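Progress report to the Amarasinghe Fund, July 2023
Project: Royal Visits Press Archive, Brodgate
Prepared by Flor Arango

## Where we are

The archive collects local newspaper and magazine coverage of royal tours and visits, from front-page stories down to the photo captions and society columns. Since the February report we have cataloged 867 items, most of them from the Kistel donation. That donation came in 57 boxes. All of them have been opened and listed, and 12 still need to be sorted by visit.

Most of the new material is magazine coverage: walkabouts, hospital openings, garden parties, and a great deal about hats and coats. The weekly magazines are in better condition than the newspapers. Several newspaper bundles were folded in quarters and have split along the creases, so we are scanning those first.

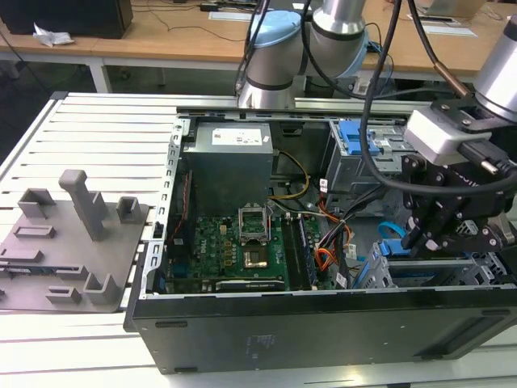

Dating has been the slowest part of the work. Many clippings were cut out without the page header, and the donor's notes on the back often give only the name of the town. Where we can match a clipping to a published list of engagements, we use that date. Where we can't, the record says "undated" and gives the likely reign.

## Changes to the plan

We had planned to index every person named in a story. After a trial on one box, we cut this back to members of the royal family, hosts, and the reporter or photographer if credited. Full name indexing took too long per item, and spelling varied so much between papers that the results were hard to search. The scanned text can still be searched for other names.

The oral history interviews with retired society reporters have started. Two are recorded and one of those is transcribed. Both speakers covered visits for Plesadness magazine and were able to put names to several unsigned columns.
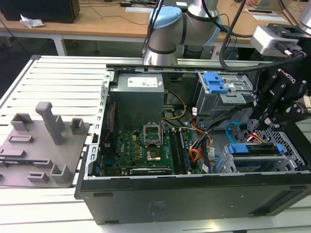 *Desktop computer with side panel removed, Brodgate.*

## Rights and access

Plesadness has agreed in writing that we may show its pages in the reading room. Online use is still under discussion. Until that is settled, the public catalog will carry the headline, date, and a short summary for those items, with no page scan.

Reader visits are by appointment. Requests so far have mostly been from family historians looking for a relative who presented flowers or stood in a receiving line.

## Budget

Spending is within the approved total. Archival sleeves cost more than we estimated, and we covered the difference from the travel line, which was underspent. No additional funds are requested.

## Next period

- Sort the remaining Kistel boxes
- Finish scanning the split newspaper bundles
- Transcribe the second interview
- Reach a decision with Plesadness on online use
- Send the fund a draft of the subject guide for comment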